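Proyecto Cluvska: pasar objetos de una mano a otra
Memoria de prácticas, grupo Skidon
Actualizado en marzo

Cuando empezamos, el plan era modesto: que el robot cogiera un objeto con la mano izquierda y lo entregara a la derecha sin dejarlo caer. ¡No sabíamos cuánto nos iba a enganchar! El relevo obliga a que las dos manos sujeten a la vez, y justo en ese momento cualquier error de posición se convierte en fuerza sobre el objeto.

Grabamos 84 demostraciones por teleoperación y entrenamos con ellas una política de imitación. Al principio la mano izquierda abría los dedos demasiado pronto. Probamos a retrasar la apertura 12 ciclos de control después de detectar contacto en la derecha (idea que salió en una tarde de pizarra) y el cambio se notó enseguida.

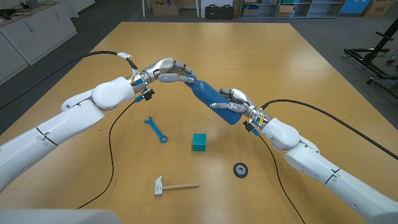 Figura 1. Agarre simultáneo del cilindro azul con ambas manos. En la mesa, la llave, el cubo, el anillo y el martillo.

Para evaluar hicimos 25 intentos con el cilindro, siempre con la misma política, y 17 acabaron con una entrega completa. ¡Muchísimo mejor que la primera versión! Casi todos los fallos vinieron de agarres muy centrados, que no dejaban sitio a la segunda mano.

Nos falta repetir la prueba con el martillo, que tiene el peso mal repartido y promete dar guerra. También queremos comparar el retardo fijo con uno aprendido, usando la corriente de los motores de los dedos. Los datos y los scripts están en la carpeta Yusof del servidor de Rornville.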